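Before the Next Cell Goes In, Write Down How This One Is Kept

By Rüdiger Brandes

When the packing cell at Pirnham was approved, the paperwork ran to 67 pages. It covered the floor loading, the guarding, the electrical supply and the expected rate of work. Maintenance was given half a page near the back, and most of that half page was the supplier's telephone number.

It is my view that this order of priorities is wrong, and that it remains common across our sites. A small robot arm that sorts wrapped goods into compartments is a modest piece of equipment. It will be set up once by people who understand it and then looked after for years by people who were not in the room. The value of the purchase depends largely on the second group, and our procedures are written almost entirely for the first.

The Pirnham cell illustrates the difficulty. During commissioning in June, the technicians from Drurness taught the pick and place positions by hand, adjusted the closing force of the gripper and left a working program. For several weeks the results were good. The organizer was then replaced with one of the same nominal size, and the arm began to catch the dividers on the way down. Staff at the site did what they could. They moved the organizer until the fault went away, marked its place with a pencil and carried on. The cause, a difference of 3 millimetres in the height of the dividers, was found only when Drurness returned.

I do not fault the operators. They had been given no record of the taught positions, no note of the clearance allowed above the dividers and no instruction on how to check either. A competent person with a steel rule could have settled the matter in the course of a morning.

Hamann, which supplies our Protbridge site, takes a different approach. Its technicians will not sign a cell over until a member of the site's own staff has removed and refitted the gripper, retaught one position and run 300 cycles without help. The requirement adds a day to the work and has been criticized as an expense. At Protbridge, however, 83 per cent of stoppages last year were cleared by the shift on duty. I regard that day as well spent, and I would support making it a condition of every future contract.

Objections deserve a fair answer. Some managers are concerned that wider access to settings will lead to careless changes. That risk exists and is best met by a signed log kept at the cell, in which each change is entered with the old value beside the new. Others prefer that all repairs be left to the supplier. For the controller and the joint drives I agree. For finger pads, cable runs and taught positions, I can find no good reason to wait.

The setup sheet should begin with the gripper, its load and its path over the organizer. The height at which a package is carried ought to be recorded for each product, particularly where a plastic-wrapped item is held just above a row of narrow cardboard compartments and a small error will bring it down on a divider. The sheet should also show the route of any cable that loops from the arm past the edge of the table, with the slack measured at full reach. These entries take little time to make during setup, and they should be a condition of acceptance at Pirnham before any second cell is ordered.

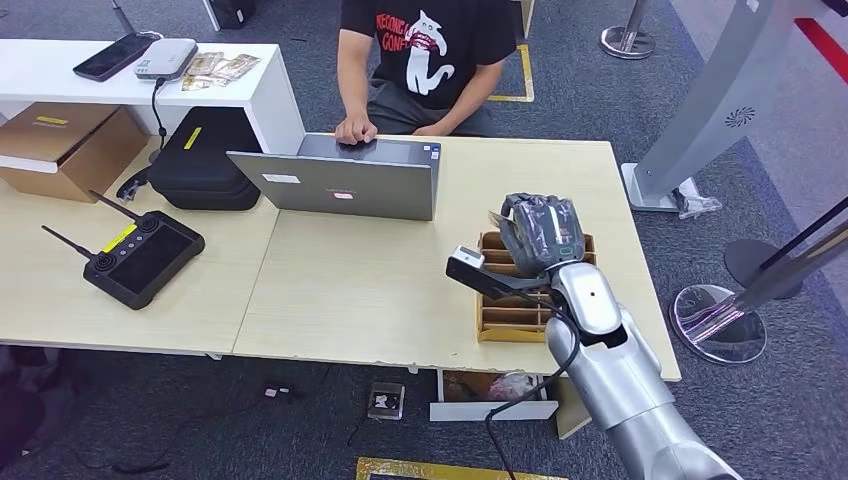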